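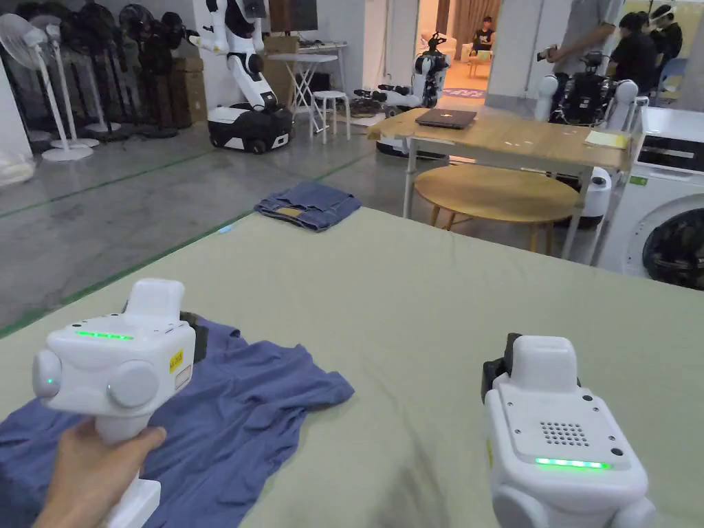

Minutes, Kunthorpe clothes swap group, 05/12/2021

Present: Hoi-yan Yeh, Tshepo Motaung, Wen-hsiung Lai and me (Citlali Ayala, typing as we go, so forgive the spelling). Kwan-ho Chou sent his apologies, he's at his sister's in Pravgate.

**Last minutes.** Agreed, except that Tshepo wants it noted he never offered to iron anything. Noted!

**Folding.** We spent far too long on this but I enjoyed it. Jeans are easy, we all fold them the same way, with the waistband showing so people can find the label. T-shirts are another matter. Hoi-yan does sleeves in first and then up in thirds, Wen-hsiung rolls his, and I just halve things and hope. We settled on Hoi-yan's way for anything going out on the table, and she'll write it up on a card.

**Table.** The green cloth stays. Wen-hsiung thinks dark colours look better on it than on the old one and I agree, a blue T-shirt really stands out even before anyone has folded it. Tshepo asked if we could keep folded things off the floor in future, as concrete is never as clean as you'd like. Two more crates would sort it (he has seen some at Lindgren for £40 the pair). Agreed, Tshepo to buy.

**Fans.** They can stay along the left-hand side for now, white ones and black ones together. I said we hardly need pedestal fans in winter, but Hoi-yan likes the air moving when there are a lot of clothes out, so I gave in. Leads to be tucked behind them please.

**Money.** We have £1075 in the account before the crates. The Tesovska hall deposit is £400, due in February, and Wen-hsiung will pay it.

**Any other business.** Hoi-yan asked for more children's sizes. I'll put a note round the school gate. Tshepo has a bag of odd socks and would like ideas (mine was puppets, it was not popular).

Kwan-ho still has the spare key. Hoi-yan to ring him.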